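Keeping the old machines going in Plundby

Interview, 9 Oct 2023

Dragica Tomić opened her repair shop in Plundby in a former shoe shop, and the shelves still have the size labels on them. She kept them because they were screwed in well. The 40s and 41s now hold office desktops waiting for parts.

"People think I mend phones," she says. "I don't. There's a man by the station for that. I do desktops, a few laptops, and printers if it's someone I like."

Most of her work comes from small businesses and schools that can't or won't replace everything at once. In August she took in 34 desktops from a firm of surveyors that was moving to a smaller office. The firm had meant to pay for them to be taken away as scrap. Tomić asked to look at them first.

"They were slow because they had old hard drives and no memory to speak of. You change those two things and the machine is fine for letters, invoices, the internet. It isn't fine for games, and I tell people so."

She learned the trade at Radonjić, a wholesaler where she worked in the returns department. Her job was to test what customers had sent back and decide whether it could be sold again. Much of it had nothing wrong with it.

"A fan unplugged. A card not pushed in all the way. Somebody had packed it up, queued at the post office and waited for the refund, and it took me a minute to put right. I got used to checking the simple things first, and I still do it in the same order. Power, cables, memory, then everything else."
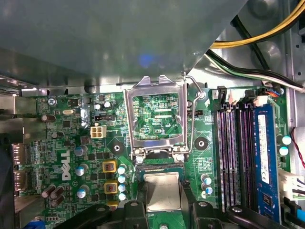 Asked what has changed most since then, she talks about parts. Memory is cheap and easy to find second-hand. Power supplies are harder, as some of the big makers use their own shapes and plugs, and a standard one won't go in. She keeps a drawer of adaptors and buys broken machines for the one or two pieces she can save from them.

"I've got a cupboard at home as well. My husband knows about the cupboard. He doesn't know about the loft."

Her prices are on a sheet of paper by the till. Looking at a machine costs nothing if she ends up doing the work. If the repair would come to more than half the price of a good used replacement, she rings the customer before starting. Some go ahead anyway.

"It's not always about money. There was a lady whose accounts program only ran on the old computer, and she'd done the books on it for years. She didn't want a new one and a week of learning. I put in a new drive, copied everything over, and she was back at work on the Thursday."

Tomić works with one other person, Catarina Peixoto, who came for a month's work experience and stayed. Peixoto handles the data side: backups, wiping drives, and the certificates that business customers ask for. Drives that can't be wiped are drilled through in the back yard.

The shop closes at 4 on Fridays so that both of them can make deliveries. They share a van with the upholsterer next door, and it has to be back with the seats clean.

Would she take on more staff? She has thought about it. The rent goes up in the spring, and she wants to see the new figure first. She would also like a second workbench, but that would mean moving the shoe shelves.

"They're very good shelves," she says. "I'd have to find somewhere for them."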